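Call for participants: does the phone update do what the notes say?

Every phone update comes with a line about improved stability and better battery life. We have read that line for years, and we've stopped taking it at face value. Pilcombe is a small testing group that looks at phone software after it ships, on phones that people carry every day, and we need owners to take part in our August round.

We are looking for 31 people who use a Selell or Botha handset as their main phone. Spare phones in a drawer are no use to us. Neither are review units. 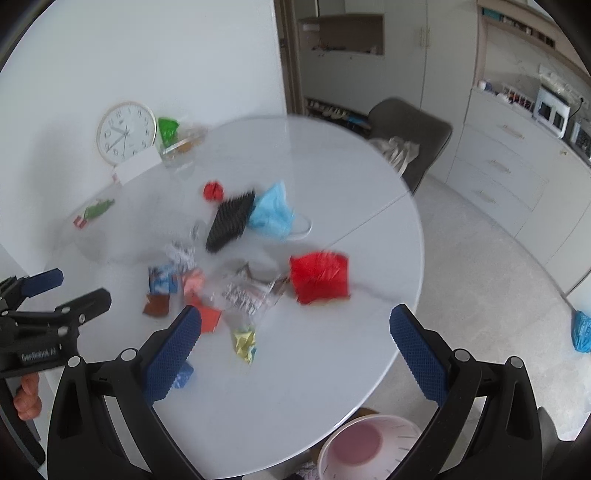 Reading time: 4 minutes

What we want to find out

The last round left us with more doubts than answers. We collected 243 reports, and a good share of them said the phone "felt faster" after updating. Maybe it did. A phone that has just restarted for the first time in two months will usually feel faster, whatever was in the download. Very few people had written down how the phone behaved before the update, so most of those reports couldn't be used for anything.

This time we want a before and an after. You keep a short log for a stretch on your current software, install the update when it reaches you over the air, and keep the same log afterward. Please don't force the update through a computer. We want to see when it arrives on its own, and on which carriers, as the rollout dates that get published rarely match what owners tell us.

What you would do

Before the update, fill in the log once a day. It takes nearly 15 minutes the first time and a lot less after that. It asks for battery level in the morning and at night, screen time, any app that closed by itself, any dropped call, and free storage.

Write down your build number exactly as the phone shows it, letters included. Half a build number is worthless to us.

On update day, note the download size, the time you pressed install, and the time you got your home screen back. If the update fails, stop and write to us before trying again. Failed installs are some of the most useful reports we get, and they are lost when the owner keeps tapping retry.

After the update, keep the log going for 20 days. Battery numbers from the first couple of days tend to be bad on any phone while apps are being rebuilt in the background, and we'd like to see whether they recover or whether that's just something support lines say.
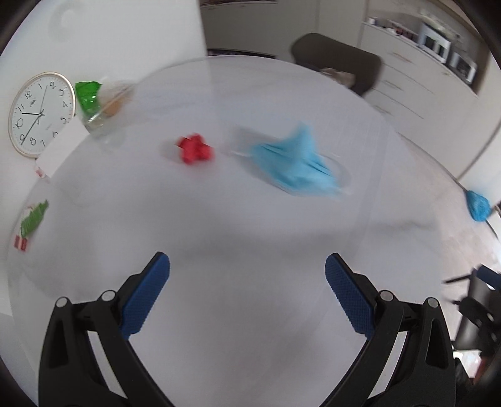

Filed under: Participate / Phone Software

Who can apply

You should be 18 or older, live in the United States, and have had your phone for at least six months. You don't need technical skills. If you can find the "About phone" page in your settings, you can do this.

We can't accept rooted phones or phones running beta software. We also can't accept anyone who works for a handset maker, a carrier, or a repair chain. If you have been through a round with us before, you may apply again, but new applicants get first pick.

People who are sure that every update is designed to slow their phone down are welcome. So are people who think that's nonsense. We ask both to write down the numbers and save the theories for the comment box at the bottom of the log.

What you get

A $75 gift card once your final log is in, and a copy of the write-up before it goes on the site. If you drop out partway, we pay for the part you finished.

We don't get money from Selell, Botha, or any carrier, and neither company sees the logs. You should be a little suspicious of any group that says that, so our list of funders will be sent to you with the consent form. Read it before you sign.

Your data

The log runs in Siraswood, a plain form that opens in your browser. There is nothing to install. It doesn't read your contacts, messages, or location, and it can't see anything you don't type into it. We keep your email address until the gift card is sent and then delete it. The logs stay, without your name.

Back up your phone before the update. We will remind you twice. We can't restore lost photos and we can't pay for repairs, and if that makes you uneasy, please sit this one out.

How to apply

Use the contact form on this site and put "August round" in the subject line. Tell us:

Your phone model
Your carrier
Your current build number
How long you've had the phone
Whether automatic updates are on or off

Please don't send screenshots yet. Applications are read by Banafsheh Hassanpour, who runs the round and will answer either way. If the update reaches your phone while you're waiting to hear from us, hold off on installing it if you can, and tell us that it came.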